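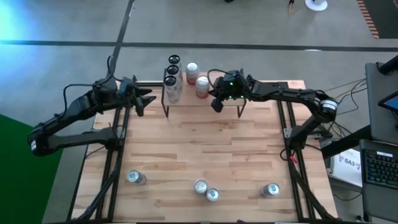
Cable check on the two-arm can cell, October. The right arm had been faulting at the wrist near full reach, error 586 each time. Asabe Akinola traced it to the loop behind the gripper, which she found too short by 37 mm. We cut a new one, left more slack at the elbow and tied the bundle back down to the base.

After that I rehomed both arms and reran the Stetari shelf routine at low speed. I check the loops with each arm extended over the table, as they look fine when folded.

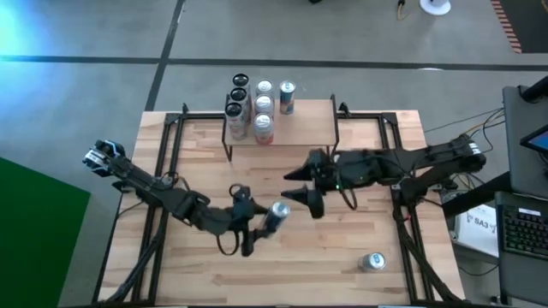
Left gripper holding a can level, right gripper facing it.

The fault has not come back in 101 cycles. Bello Ugwu wants the left loop replaced too — same part, same length.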